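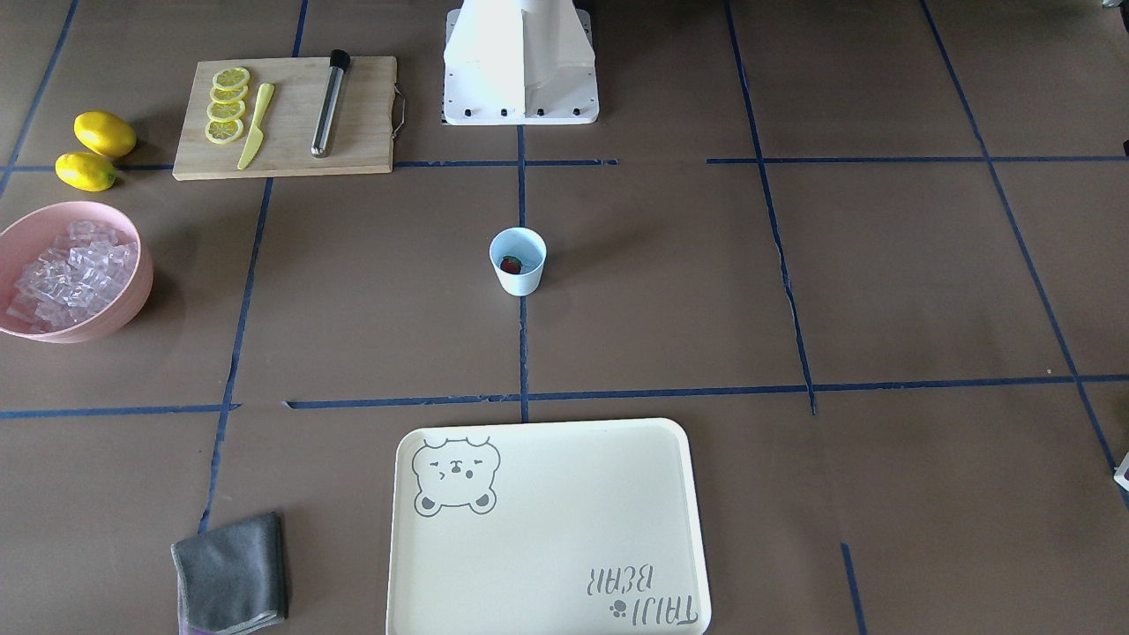

Plevari is looking for people to operate two robot arms by hand and by remote control
Paid, part-time, on site in our Wanar Street workshop
Sessions run through July
Apply by 18 June 2025

What the work is

You will show a pair of robot arms how to do small kitchen and tabletop jobs. Move the lemon slices off the cutting board. Lift the strawberry out of the cup without squashing it. Pick up the muddler and put it on the tray. Fold the cloth. Each time you do one of these, the movement of the arms is recorded along with the video, and the recording goes into a set that is later used to train a control program.

There are two ways of doing it. In hand guiding, you take hold of the arm and push it through the motion yourself. In remote control, you sit at a station running Prisura, our control software, hold a pair of small leader arms, and the big ones follow. Most of your hours will be remote control. Hand guiding is easier to learn and harder on the shoulders.

What we think it is worth

You may have read that robots now learn a task by watching a person do it a few times. We have read that too. Our own experience is less cheerful, and we would like applicants to know it before they fill in the form.

In our last round we collected 3,063 recordings. A fair share of them taught the arms something we did not want taught. One operator always paused before closing the fingers, so the program learned to pause, sometimes for good. Another approached every object from the left, and the program became very good at objects that could be approached from the left. People who were quick and confident gave us recordings that looked lovely on screen and trained badly. We still do not have a satisfying account of why, and we are wary of anyone who offers one after looking at a single task.

So we do not promise that your work will end up in a robot that makes lemonade. It will end up in a test of whether demonstrations collected this way are good for much. If the answer is no, we will write that down, and you will be paid the same.

What a session looks like

A session is three hours with two breaks. You work from a task card. The card gives the starting layout, the goal and the time limit, and leaves out how to do it. The blue tape on the work surface marks off areas, and the card tells you which area each object starts in. The lines are not straight and you should not try to correct them. Operators have offered to re-lay the tape for us more than once. Please leave it alone.

You do the task, call out "done" or "failed," reset the objects, and go again. A failed attempt is kept and labeled as failed. We would much rather have an honest failure than a rescue in the last second that gets marked as a success, and the label is the one thing in this job we are strict about. If you drop the strawberry and pick it up again, say that you dropped it.

Between attempts you will move things to new starting spots. This gets dull. After the first hour most people begin putting the objects back in the same three or four places without noticing, and the set gets narrower while the count goes up. Part of your training covers how to catch yourself doing it. It works on some people.

Some tasks use the wrist cameras alone, with the overhead view switched off at your station. You will be steering by what the gripper sees, which may be mostly bare surface and a bit of tape with the object sliding out at a corner. Expect to be bad at it for a while.
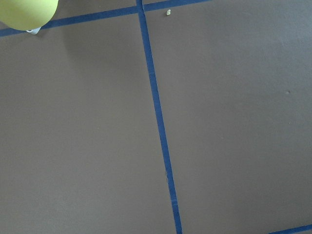 Why not admit that you are paying people to do the boring half of somebody else's research, one reply to our previous call asked, and then went on to ask who gets to say whether a demonstration is any good. Both points are reasonable. Yes, it is the boring half. As for the second, operators label their own attempts, a second operator checks a sample without seeing the first label, and where they disagree both labels stay in. Before that we had engineers decide, and the engineers tended to approve whatever made the next training run look better.

The same reply wanted to know if operators would be training their own replacements. We can't rule on that. What we can say is that the current program, trained on everything from the last round, manages to move a ball from one taped area to another when conditions are kind, and goes to pieces when the ball starts too near a corner. You may draw your own conclusions about the timetable.

Who we want

We have places for 24 operators. You do not need a technical background, and a strong belief in the future of robotics will not help you. We are hoping for a mixed group: left-handed people, people who cook for a living, people who have never held a game controller, people who are slow and careful, people who are neither.

You do need to be able to
sit and use both hands for stretches of up to forty minutes
see well enough, with glasses or lenses if you wear them, to judge small gaps on a monitor
read and follow a task card in English
say out loud that something went wrong

It helps if you have done repetitive work before and know how you behave when you are bored. Bench assembly, sewing, data entry, prep cooking and lab pipetting have all been good preparation. Gaming has been mixed. Gamers learn the station fastest and are also the quickest to find tricks, such as nudging an object against a tray rim to avoid grasping it at all. Sometimes the trick is a fine way to do the job. Tell us when you use one.

If you worked for Sarpong on their warehouse project, you are welcome to apply, but their stations use a different hand layout and you will have habits to undo.

Pay and hours

The rate is $24 an hour, and training and breaks are paid at that rate. You are paid for time. There is no bonus per recording and there will not be one. We tried a bonus once, the number of recordings went up, and the set was nearly useless.

Over 200 recordings is a normal total for one operator across the round. You will not be ranked on it, and there is no board on the wall.

You can choose morning or afternoon sessions, up to four a week. We ask you to commit to at least six sessions, because the first two are mostly learning and we would like something after that.

Safety

The arms are light and run at reduced speed whenever a person is operating them. They can still pinch a finger or knock a wrist. During remote control, no hands go over the work surface until the arms are parked and the light at the station is green. During hand guiding you work with one of our staff next to you at the stop button. Tie back long hair and leave rings and bracelets in the locker.

Leader arms can give you sore thumbs and a stiff neck. Take the breaks even if you feel fine. If something hurts, stop, and the session is paid in full.

What we record and keep

We record arm positions, gripper opening, the camera views of the work surface, and your labels. Your hands may show up in the video during resets and hand guiding. Your face should not, and if it does we delete the clip. Recordings are stored under an operator code. You can withdraw yours up to the end of the round. After that they will have been mixed into training runs and we cannot pull them out again — anyone who tells you a trained program can be made to forget one person's motions should be asked to show you.

The set may be shared with other research groups. We will tell you which ones before it happens.

How to apply

Fill in the form on our jobs page and pick the operator listing. Skip the résumé. In its place, answer two questions in a few sentences each:

Describe a task you do with your hands that you would find hard to explain to someone else.
Describe a time you reported a mistake that you could have kept quiet.

Last time we had 101 applications, and many of the answers to the first question were about how exciting robots are. We read those quickly.

If your answers look right to us, we will invite you to a one-hour paid trial at the station. Nearly everyone does poorly in the trial, and we do not score it on successes. We look at whether your labels match what happened.

You will hear from us either way, by email, before the July schedule is set. Questions about access, parking or seating at the stations can go in the last box on the form. The workshop is on the ground floor and the station desks adjust for wheelchair users.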